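Ticket 679: Knot-throw classifier marks throws as complete when they aren't
Project: Hurnstead (autonomous suturing, tissue pad tasks)
Component: wrist camera pipeline, throw-state labels
Status: Fix in testing
Opened by: Yuxi Lu
Priority: High

Summary

The throw-state classifier reads the two wrist camera streams and labels each moment as approach, wrap, pull-through or complete. Since the November retrain it has been giving "complete" too early on some throws. The planner takes the label at face value and opens the jaws to regrasp, and the wrap falls off before it's tightened. We lose the throw and have to start it over.

The method we're testing depends on this label. The planner has no force sensing on the pad side, so the visual label is the only thing telling it when to let go. If the label is wrong, the success rate we report for the whole policy is wrong too, and I don't want to write up the results until it's sorted.

Steps to reproduce

1. Load the November checkpoint.
2. Replay any logged run on a pad that already has stitches in it.
3. Watch the label during the wrap phase with the suture slack.
4. Label flips to complete, usually for less than a second. The planner only needs it once.

On a fresh pad with no earlier stitches I couldn't get it to happen in 16 replays. On used pads it happened in 9 out of 16.

What I've ruled out

Camera sync. Both streams are within tolerance the whole way through.
Jaw encoder drift. Recalibrated in the morning, no change.
Exposure. I clipped the highlights on the replays and the false labels still came up at the same points.
Checkpoint corruption. Copied it again from the Panyasiri server and got the same hash.

My best guess is that the network has learned that short black ends near the incision mean a finished, trimmed knot. On a used pad those are in view the whole time, with the live strand close by.
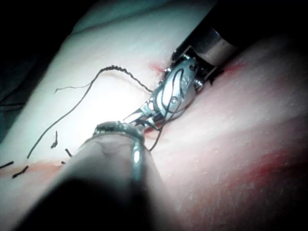

Chutima Rojanasak: I'd go along with the guess, but test it before you retrain anything. Mask the old tails on the replays and leave the live strand alone. If the false labels go away, you've got your cause. If they don't, look at the twist in the strand. A slack suture with a kink in it can look a lot like a cinched wrap at the resolution we feed the network, and masking tails won't fix that. Also, which stream is it coming from? The fusion step takes the higher of the two confidences, so one bad view is enough.

Update, 2:40 pm (Yuxi)

Good call on the streams. I split them and ran the classifier on each one alone. Most of the false labels come from one view only, and the other stays on wrap as it should. Taking the higher confidence was meant to cover for the times when an instrument blocks one camera. It also lets a single confused view decide for both.

Masking results, same 16 used-pad replays:

No mask: 9 false completes
Old tails masked: 2 false completes
Old tails masked, both views required to agree: 0 false completes

So it's mainly the tails, with something left over that could be the kink Chutima described. I went through the two leftovers by hand and both have a slack loop crossing close to the jaws. Two is too few to say much.

Masking by hand is fine for a replay but no use on a live run. The options as I see them:

a) Track tails from the first stitch onward and mask them automatically.
b) Change the label definition so complete needs jaw travel as well as the visual cue.
c) Retrain with more used pads in the set. Right now the set is heavy on fresh ones because those were easier to label.

I'd like to do b first as it's a small change in the planner config, then c. Option a is a project of its own.

Update, 5:15 pm (Yuxi)

Option b is in on the test branch. The planner now waits for 15 mm of jaw travel after pull-through starts before it will accept complete. Agreement between views is on as well, with a fallback to the single view if the other one reports it's blocked.

One side effect to watch for. With the agreement rule on, the planner is slower to release, and on a few replays it sat at the end of the pull for longer than I'd like. I've put a timeout on it, but the value is a guess and needs tuning on live runs.

The labelling guide also needs a new section on open jaws with loose thread in view. Two labellers had marked moments like that differently, one as approach and one as complete, and the guide didn't say which was right. From now on, open jaws with no strand held are approach, however much thread is lying around them.

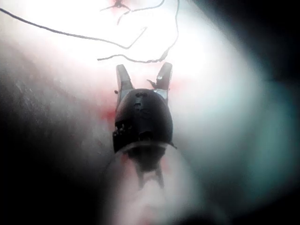 Gunhild Lund
Research Engineer, Perception and Labelling

Picking this up from Yuxi for the label side. I've rewritten the section on open jaws and sent it to both labellers. The relabelling covers the used-pad runs only. Fresh-pad labels were consistent when I spot-checked them – I'll leave those as they are.

Three points for whoever does the retrain:

The old guide used "complete" for two separate things, the throw being tight and the knot being trimmed. I've split them into "throw tight" and "knot trimmed". The planner should only ever act on the first one. Shafiq Begum has the mapping from old labels to new and will add it to the repo.

Please don't balance the set by duplicating used-pad runs. We tried that on Idano and the network just learned the individual pads. Record new ones.

Keep a few runs where one view is badly blocked or washed out. The agreement rule falls back on the blocked flag, and that flag has hardly been tested under glare.

Remaining before close:

Relabelled used-pad runs merged – in progress
Label mapping added to repo – Shafiq
Timeout tuned on live runs – Yuxi
Retrain and repeat the masking test with no masks – not started
Note added to the draft results that figures from the November checkpoint are on hold – done

Leaving the ticket open until the repeat test is in.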